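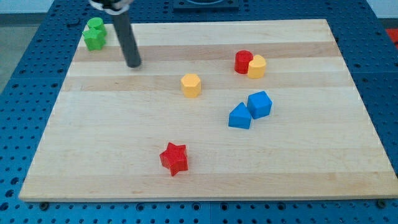 A light-colored board made of strips glued edge to edge.

Edge-glued panel

An edge-glued panel is a wide board made by gluing narrow strips of wood side by side. I've been making them for years in my garage in Wultilow, and I still get a kick out of it, so forgive me if this entry runs a bit warm!

Why bother gluing? Wide planks are pricey and hard to find, and they like to cup (that's when a board curls across its width, like a potato chip). Narrow strips are cheap and easy to flatten. Many woodworkers flip every other strip so the growth rings face opposite ways. I do it when the grain looks good that way and skip it when it doesn't – people argue about this one forever.

Glue and clamps

Regular yellow wood glue is what I use, and a good joint is usually stronger than the wood beside it. The edges have to meet with no gaps before any glue goes on. My Bostis clamps stay on overnight in November, when the garage gets chilly, and a lot less than that in summer.

Finishing

I scrape off the squeezed-out glue while it's rubbery, then sand, going up to 600 grit if the panel is for something fancy (a tabletop, say). For cutting boards I like plain mineral oil, and plenty of it.

See also: Butcher block, Plywood, Wood movement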